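Truncombe Home & Workshop Forum > Desks, Tables and Cords

Thread: Where does everyone put the power strip on a work table?

drostano_dad wrote:
Evening all, and sorry in advance for the length of this, my wife says I can't order a sandwich in under ten minutes. We finally turned the back bedroom into a shared work room over the summer, and I love it, but the table is driving me a little crazy. It's a light wood table with rounded corners (my aunt's, from when she had the sewing shop) and I don't want to drill into it or stick anything to it. Every outlet in that room is on the far wall, so the cord has to come up over the back of the table one way or another.

What do you all do? Strip on top, strip underneath, strip on the floor with the dust bunnies? I have 8 things that want charging in there, if you count my daughter's headphones, and I'd like to get it settled before school starts up properly in September.

marigold_porch wrote:
Underneath, always! I put mine in one of those wire trays and I haven't looked at a cord since. My table is the cheap kind though, so I had no guilt at all about putting screws into it. Can you clamp a tray on instead? I know they make them, my sister has one on her dining table and she moves it whenever company comes.

Grurkirard wrote:
I'm going to disagree with marigold, kindly, because I had the tray for 2 years and I spent all of it on my hands and knees. If you only plug in a lamp and a monitor, fine, hide it. If you're swapping things in and out all day you want the sockets where your hands are.

What works for us is a plain white board laid flat over the tabletop, with the strip sitting right on it. No drilling, no sticky pads on the good wood, and when the board gets marked up (ours has its share of scuffs down at the near edge and by the corners) you don't feel bad. I leave the strip at a slant a little right of the middle, sockets up, and let the cord make a big lazy loop off to the left before it goes over the back.
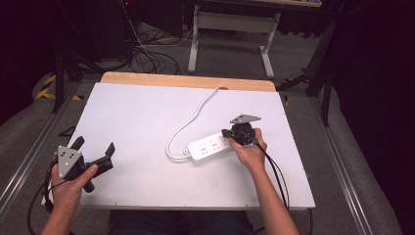

A few things I'd pass along, in case you try it:

1. Leave more slack than you think you need. I used to pull the cord straight and tight because it looked neater, and then every time I nudged the strip the plug at the wall took the strain.

2. Get a board that stops short of the back edge, so a little of the table still shows. I like seeing the wood, and it gives the cord somewhere to lie flat before it drops.

3. Wipe the board with a barely damp cloth, and unplug the strip first, please. My mother-in-law did not, once, and we all had a talk.

drostano_dad wrote:
Oh, I like that a lot. I hadn't thought of covering the table at all, I was so set on showing it off. White cord on a white board is a nice touch too, it sort of melts away. Does the strip slide around when you pull a plug out?

Grurkirard wrote:
A bit, yes. I hold it with one hand and pull with the other. You could put a scrap of rubber shelf liner under it, I just never got around to it.

Tarek Geagea wrote:
Long-time reader, and I hardly ever post, but I have to stick up for the tray people. A strip lying on a work surface is one spilled coffee from a bad afternoon. I have three kids and I wouldn't do it. If you must have it on top, stand it along the back edge, well away from the mugs, and get one with a switch you can reach.

Grurkirard wrote:
Fair point about the coffee – we don't allow drinks at that table, which I should have said. With three kids I'd probably be on your side.

marigold_porch wrote:
Thank you Tarek! I was starting to feel lonely over here.

drostano_dad wrote:
You're both winning me over, which is no help at all. I think I'll try the board first, seeing as it costs me next to nothing, and keep the strip toward the back. If somebody drowns it I'll be asking marigold about that clamp.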